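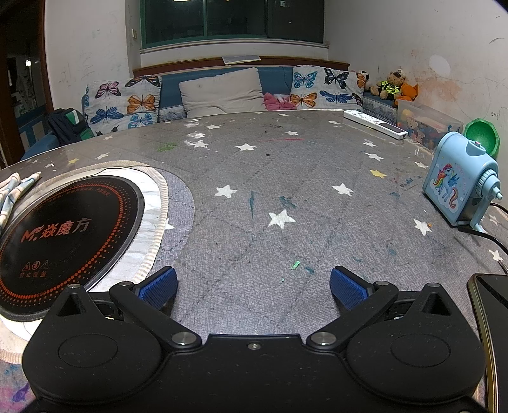

Der Tisch, auf dem alles liegen bleibt

Warum die Kochplatte auszieht, die Tischdecke Sterne trägt und ein Wohnzimmer trotzdem nicht zum Restaurant wird

Es gibt Menschen, die einen Esstisch besitzen, um daran zu essen. Duarte Barreto gehört nicht zu ihnen. An seinem Tisch wird gegessen, das schon, aber auch gekocht, gebügelt, gestritten, die Steuer aufgeschoben und im August der halbe Balkon zwischengelagert. Der Tisch steht vor dem blauen Sofa, was den Weg vom Nachtisch zum Mittagsschlaf auf ein Maß verkürzt, das Innenarchitekten vermutlich beunruhigt.

Barreto wohnt in Drellodton, zweiter Stock, mit einer Küche, in der sich eine Person umdrehen kann, sofern sie vorher ausatmet. 3 Jahre lang hat er dort für Gäste gekocht und das Gespräch durch die Tür verfolgt. Er bekam die Anfänge der Witze mit, dann zischte das Öl, und wenn es wieder still war, lachten alle. Irgendwann trug er die Induktionsplatte hinaus und stellte sie auf den Tisch. Dort ist sie geblieben.

Sie ist rund und schwarz, mit einem Ring aus orangeroten Punkten, und sieht aus, als könne man mit ihr ein kleines Raumschiff landen. Unter dem Logo mit den Zeichen 焱魔方 steht noch eine Warnung: 禁止覆盖, Abdecken verboten. Das ist in diesem Haushalt der einzige Satz mit Gesetzeskraft. Alles andere auf dem Tisch darf bedeckt, überstapelt und vergessen werden, die Platte nicht. Besucher, die kein Chinesisch lesen, werden mündlich belehrt, meist in dem Moment, in dem sie ihre Zeitung ablegen wollen.

Unter der Platte liegt eine runde Matte in weißer Marmoroptik mit beige-weiß gestreiftem Rand. Man könnte sie für Eitelkeit halten. Barreto spricht von Diplomatie: Zwischen einem Gerät, das Suppe zum Kochen bringt, und einer Decke, die seine Mutter ausgesucht hat, brauche es eine neutrale Zone.

Die Decke also. Grau, mit Steppmuster, darauf verstreut Sterne, die meisten weiß, ein paar gelb. Sie hat etwas von Kinderzimmer und etwas von Adventsbasar und liegt das ganze Jahr. Als ich frage, ob er je über etwas Schlichteres nachgedacht habe, schaut er mich an wie jemand, der noch nie eine weiße Leinendecke nach einem Abend mit Tomatensoße gesehen hat und das auch nicht vorhat. Auf Sternen, sagt er, falle ein Krümel nicht auf. Er fällt auf, zumindest der orangefarbene an einer der Sternspitzen, aber ich bin als Gast da und schweige.

Was das Kochen am Tisch verändert, ist zunächst die Zuständigkeit. In der Küche gibt es einen Koch. Am Tisch gibt es so viele Köche, wie Stühle da sind, und alle haben Meinungen zum Salz. Barreto hat darauf mit einer Hausordnung reagiert, die er Mota nennt, nach dem Eintopf einer Großtante, der nur gelang, wenn niemand den Deckel hob. Sie umfasst 2 Regeln. Wer rührt, redet nicht über die Temperatur. Wer über die Temperatur redet, spült.

Das karierte Tuch in Blassblau, Creme und Rosa, das gefaltet neben der Platte liegt, spielt dabei eine unterschätzte Rolle. Jeder Tischkoch braucht ein Tuch in Griffweite, und zwar eines, das hübsch genug ist, um liegen zu bleiben, und alt genug, um benutzt zu werden. Zu schöne Tücher werden geschont und nützen deshalb keinem. Ich habe selbst einen Stapel davon zu Hause, ungewaschen, weil nie gebraucht.

Auch der Handel hat das Wohnzimmer inzwischen als Kochstelle entdeckt. Wenow verkauft dazu passende Tabletts, auf denen man die Platte spazieren tragen kann, und bei Hivitz kostet ein kompletter Umbau mit versenktem Kochfeld in der Tischplatte 2.051 Euro, ohne Stern. Barreto hat den Prospekt gelesen und als Untersetzer verwendet. Für die 1.008 Euro, die allein der Tisch ohne Technik kosten soll, sagt er, könne er sehr lange Suppe kochen.

Gegen acht Uhr abends setzt er sich aufs Sofa und sucht die Fernbedienung. Sie liegt auf dem Tisch, zwischen den Sternen.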